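Tollolura Cooperative, Finance and Security Working Group
Minutes, January meeting

Present: Damián Montes (chair), Zyanya Villaseñor, Apolinar Galindo, Imke Hinrichs
Apologies: Consuelo Xolalpa
Start: 4:10 p.m.

1. Previous minutes
Approved with one change. Item 3 had said the mail filter upgrade was "complete." Imke asked that this read "reported complete by the vendor."

2. Supplier portal login incident
Apolinar went through what is known. Two staff accounts on the Berneo supplier portal were used from an unfamiliar location over the holiday break. Both staff members had typed their passwords into a page that looked like the Berneo login. Contact details for 354 suppliers could be viewed from those accounts. No payments can be started from the portal, and no bank details are stored there.

Berneo's letter says there is "no evidence that data was taken." Zyanya asked whether anyone had looked for evidence. Apolinar said the portal keeps page-view logs for five days only, and the accounts were locked after that, so the logs for the first login are gone. Zyanya wanted it recorded that "no evidence" in this case means the records no longer exist.

Damián felt the letter was meant in good faith. Imke said that might be so, but she would not repeat the wording to suppliers.

Agreed: the notice to suppliers will say their contact details may have been viewed. Draft to Damián before it goes out.

3. Training proposal from Traltodton
Traltodton has offered a package of short videos and monthly test emails for 300 users. The proposal claims that click rates fall sharply in the first quarter. Imke asked who had measured this, and on whom. The footnote refers to the company's own customers and gives no numbers. She also pointed out that both affected staff had taken last year's course and passed it.

Apolinar thinks the test emails have some use even if the videos do not. Zyanya doubted it and said people learn to spot the tests. No decision. Traltodton to be asked for figures from a customer that has since left them.

4. Second login step
Codes by text message are on for all office accounts. Warehouse staff share terminals and mostly do not carry phones on shift, so they were left out in the fall. Damián asked if hardware keys would cover them. Apolinar said yes in principle, but nearly half the terminals have no free port within reach. Zyanya asked why this was not raised when the keys were first priced. Nobody present had been involved.

Apolinar to list the terminals and come back with a cost.

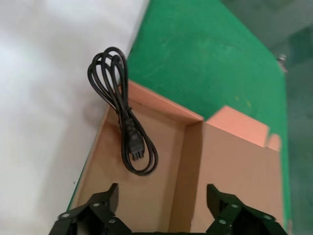
Power cord in a box.

5. Esquivel backup service
Esquivel's quarterly report shows every backup as successful. Imke asked when a full restore was last tried. The report does not say, and the contract only requires that one be "available on request." She requested one by email during the meeting. Zyanya would not sign off on the renewal until a restore has been done with one of us watching. Damián agreed to hold the renewal, noting that the current price expires at the end of the next billing period.

6. Other business
Consuelo had sent a note asking whether the cyber insurance would cover item 2. Damián has read the policy twice and is not sure. He will ask the broker in writing and wants the answer in writing too.

Meeting closed 5:35 p.m.
Minutes taken by Zyanya Villaseñor.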